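Prukanmont Sidewalk Delivery Simulator

Demonstration days at our Troscombe workshop

If you're thinking about putting delivery robots on your streets, come and drive one with us first — on a screen, with a cup of coffee next to you and no risk to anybody's ankles. The Prukanmont simulator runs the same driving software as our Grusero delivery robot, so what you try out at the desk is very close to what your crew will work with later on.

A visit lasts most of a morning. Negin Farahani, who looks after the demonstrations, will start you off with a short route and then let you pick your own. We have 18 city routes loaded at the moment, the longest of them 1,100 meters, and you're welcome to change the hour of the day, the weather and the foot traffic as you go. Please do bring your awkward questions! The best visits we've had were the ones where people kept asking "what if" until lunch.

Most guests like to spend a while on the downtown route, with its stone buildings, tall windows and wide sidewalk leading up to the crosswalk. The shadow edge on the paving is a good place to try out your camera settings, and so are the reflections in the glass.
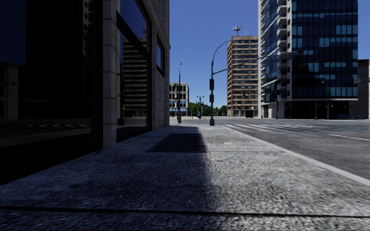

Each seat license covers 2 operators and comes with the Sadeghi route editor, so you can add streets of your own whenever you like. Group visits are welcome too — just let us know beforehand how many chairs to put out.

Item number: 781
Page updated: Oct 6, 2020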